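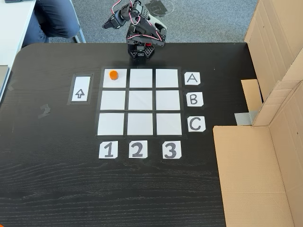

Is this only for people who can code, a reader of our July newsletter wanted to know, and the answer is a big no! You can join if you've never touched a robot arm in your life. We'd love a good mix, so please pass this around.

Pravis is our desktop arm kit for learning simple automation, and the board game pack is the newest part of it. You mark out a grid, label the rows and columns, and teach the arm to pick up a piece and place it on the square you name. We think it's the most fun we've had with a beginner kit so far, and now we need people outside Jollico to try it out and tell us where it's confusing.

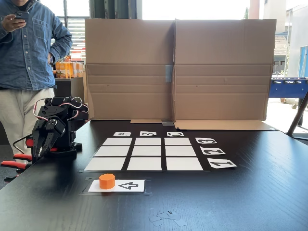
Places are open for 16 testers. You'll come to our Trukance workshop for 4 sessions, each one an evening, and work in pairs with one kit between you. We'll hand you the printed guide and then mostly keep quiet – the guide has to do the teaching, and we want to see which pages send you the wrong way. After each session there's a short form and a chat over snacks.

What we ask of you:
You're 18 or over and can make all the sessions.
You're happy to read steps out loud while you work.
You'll tell us plainly when something is annoying.

What you get:
A travel payment of up to $30 per session.
Your own Pravis kit with the board game pack, once the last session is done.
Your name in the guide, if you'd like it there.
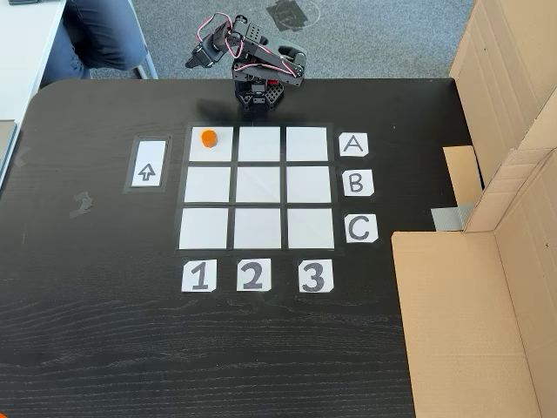

Both first-timers and tinkerers are welcome, and so are teachers who might use the kit in class. If you've built an arm from another maker, please mention it – comparing notes would be great! We can't take people who work for a robot kit company, sorry.

To apply, send us a few lines through the contact form with the subject "Tester 659" and say which evenings suit you. Every message gets a reply, even when the places are full.

Posted 19 November 2019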